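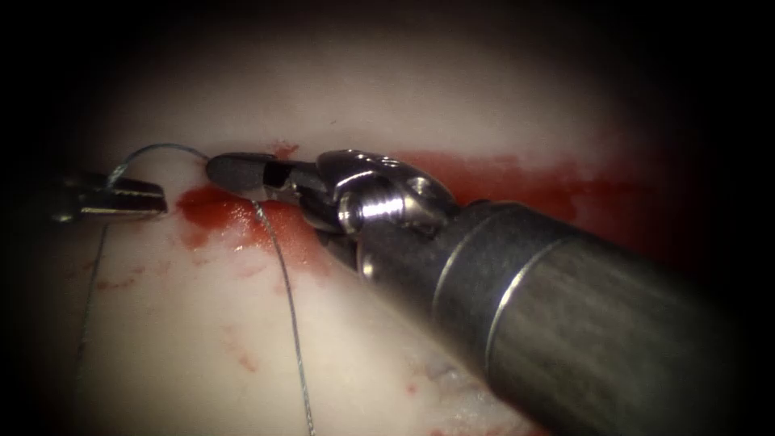 Thread over tissue, two instruments in.

Mitali Ranasinghe's webcomic Kemoseck is back after a long gap. Chapter 2 went up Friday night and I read it twice before bed.

If you're new to it, the story follows a night clerk at a ferry terminal who keeps finding her own handwriting in the lost property book. It's slow for the first 55 pages. Stick with it.

The new chapter runs 105 pages, mostly black and white. She has started using a gray wash for the water and it suits the book. The lettering is easier to read on a phone too.

I had the Otasar album on while I read. Track four starts with a low hum that lasts almost as long as the staircase sequence, so the two fit together well. Try it with headphones.

Arlindo Paiva did the translation for the Portuguese edition and posted his notes on the ferry slang. Worth a look even if you only read the English.

Someone asked about print. Kemton is doing a small run of 222 copies in August, both chapters in one book. I've ordered mine. No word yet on a second printing.

Next I'll post some of Annelore Diekmann's early horror shorts - the ones from before she switched to color. I've had the scans sitting in a folder since spring and still need to sort the page order.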